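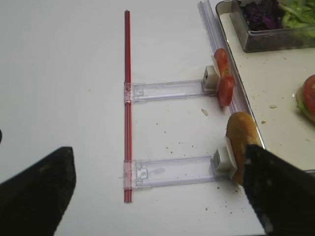 The Sandwich Table

Tomato slices at the upper arm, bread roll at the lower one, greens waiting on the tray. The red rod carries both arms, and the clear clamps are what you loosen to change the spacing between them.

About this page

Trenarine is a small workshop in Sidisberg that builds fixtures for kitchens and lunch counters. Since April we have been working on a table for laying out sandwich fillings, and this page is where it gets shown. Iona Rennie drew the first version and still does most of the changes. 

The rod

Red, thin and straight, with fine ridges along its length. We tried a thicker one in the winter and it took up too much of the table. This one leaves room on both sides for hands and a cutting board.

The arms

Flat, see-through plastic, screwed together where they meet the rod. Iona wanted to be able to see the food under and behind them, and clear plastic was the cheapest way to do it. It does scratch. We expect to replace the arms every 8 weeks or so if the table is used daily.

The white tips

These are the parts that touch the food. They are small blocks, one at the end of each arm. The first set had sharp corners and tore the tomato. The set after that was too soft. Kordestani, the deli on our street, lent us a counter for a Thursday lunch and we made more than 21 sandwiches before changing the shape again.

The tomato

Two slices, on edge and overlapping. Tomato is the hardest filling to handle. If the slices are too thin they fold, and if they are too thick they roll -- a serrated knife helps more than anything we have built.

The roll

Golden brown and stood up on its end. We buy ours from Brimier, and the size varies a little from bag to bag, so the lower clamp gets moved more often than the upper one.

The tray

White, with a raised rim. The dark glass container holds purple leaves on the left and green lettuce on the right. Greens go in last, by hand, and we have no plans to change that.

Next to be added: the new clamps, and the tray with a deeper rim.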